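보도자료 > 문화·음악 > 인디/앰비언트

지역 라디오 방송국 플리르나리, 심야 앰비언트 프로그램 '새벽의 긴 소리' 9월 첫 방송

2026년 9월 3일 — 늦은 밤 불을 끄고 누웠는데도 쉬이 잠이 오지 않아 라디오 다이얼을 이리저리 돌려 보신 적이 다들 한 번쯤은 있으실 겁니다. 브롤트데일의 청취자 후원 방송국 플리르나리(Flirnari)가 바로 그런 분들을 떠올리며 오랫동안 매만져 온 심야 음악 프로그램 '새벽의 긴 소리'를 이달부터 내보냅니다.

진행과 선곡은 전자음악가 웨이둥 첸(Weidong Qian) 씨가 맡습니다. 오래된 테이프 녹음과 신시사이저, 동네에서 직접 담아 온 빗소리와 기차 소리를 한데 엮어 온 분으로, 올봄 음반사 파멕(Pameck)에서 낸 앨범 '슈(Xu)'로 저희 청취자들께도 제법 친숙한 이름이 되었지요. 첫 회는 100분 특집으로 꾸며지며, 앨범에 실리지 않은 미공개 연주도 넉넉히 들려드릴 예정입니다.

첸 씨는 "곡이 언제 끝났는지 모르게 다음 곡으로 넘어가는 방송을 어릴 때부터 꿈꿔 왔습니다. 말은 되도록 아끼고, 대신 곡 제목만큼은 빠짐없이 알려 드리려고 해요"라고 소감을 전했습니다.

이번 편성은 지난 모금에 참여해 주신 후원자 1057분의 정성이 있었기에 가능했습니다. 감사의 마음을 담아 첫 회 녹음을 카세트테이프 700개로 제작해 후원자 추첨으로 나누어 드립니다. 이와 함께 방송국 1층 공개홀에서는 85석 규모의 감상회도 열립니다. 담요나 방석을 가져오셔서 편히 누워 들으셔도 좋습니다!

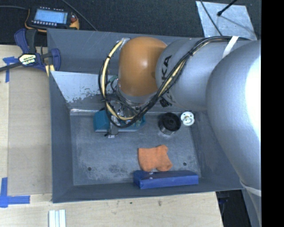 방송을 놓치면 다시 들을 수 있나요?

플리르나리 누리집에서 방송 다음 날 정오부터 2주 동안 무료로 다시 들으실 수 있으며, 그날의 선곡표도 함께 올라옵니다.

감상회 신청은 누리집 행사 게시판에서 받으며, 신청곡과 사연은 늘 그래 왔듯 엽서로도 반갑게 읽겠습니다. 취재와 인터뷰 문의는 플리르나리 편성팀으로 연락해 주시기 바랍니다.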